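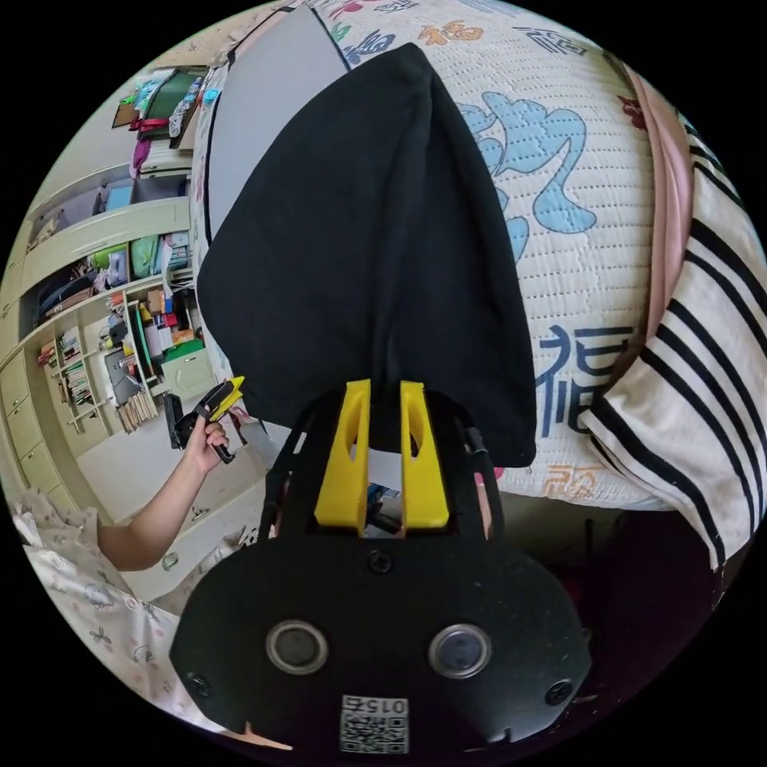

Pinza 015 con tela negra entre los dedos, sobre la colcha

Tiempo de lectura: 2 min

Dedos amarillos que muerden torcido después de cambiarlos
Khadija Ghoneim

Buenas. Tengo a mi cargo una pinza de mano, dos dedos de plástico amarillo con ventanita ovalada, cuerpo negro. Le cambié los dedos en julio y desde entonces coge la ropa gruesa sin rechistar, pero con la tela fina es un drama: el izquierdo llega antes, el derecho se lo piensa y la camiseta se escurre por abajo. He apretado todo lo que tenía tornillo — y alguna cosa que no era tornillo. El manual de Sukine dedica 45 páginas a la garantía y una al ajuste. ¿Por dónde empiezo?

Lauri Manninen

Por aflojar. En serio. Si aprietas un dedo con la pinza abierta se queda en el ángulo que le apetece. Lo que hago yo:

1. Cierra la pinza del todo y sujétala así.
2. Afloja los tornillos de la base de los dos dedos, sin sacarlos.
3. Mete una tira de papel entre los dedos y deja que se asienten solos.
4. Aprieta alternando, media vuelta cada vez.
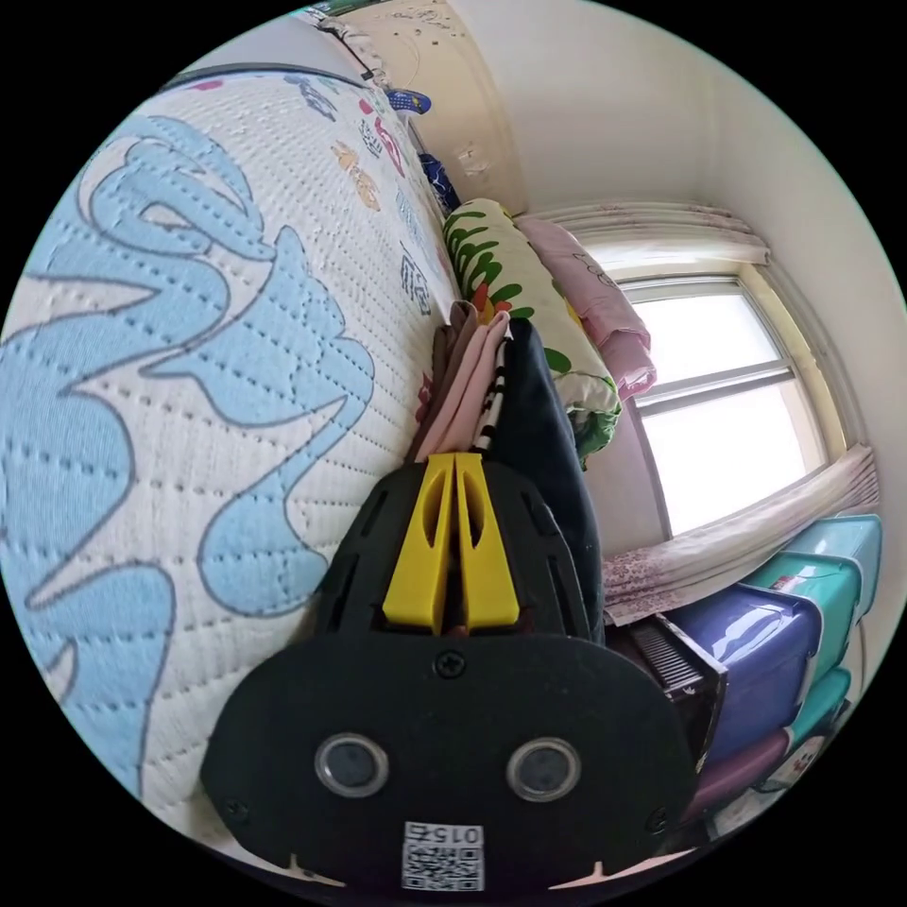
Luego prueba con ropa doblada y de canto, que es donde se nota. Si pellizca una sola capa y el montón no se inclina, déjalo en paz y no lo «mejores». Si sigue torcido, mira la guía: la mía tenía pelusa para tejer una bufanda. Bastoncillo seco, nada de aceite. El aceite y la pelusa juntos hacen una pasta que todavía recuerdo. Yo la limpio cada 40 horas de uso, o cuando me acuerdo, que son casi 8 semanas.

Ismail Ashour

Compra otra.

Kwame Dogbe

De acuerdo con Lauri, salvo en el papel: mejor un trozo de la misma tela que te da problemas, porque el papel no cede. Y comprueba que no hayas montado dos dedos del mismo lado. En los recambios Plevgate que me llegaron venían mezclados en la bolsa y se distinguen por un chaflán en la base que hay que buscar con lupa y buena voluntad. Perdí una tarde así, pero muy instruido quedé.

Khadija Ghoneim

Eran dos izquierdos. No quiero hablar del tema. Gracias a los dos — a Ismail también, supongo.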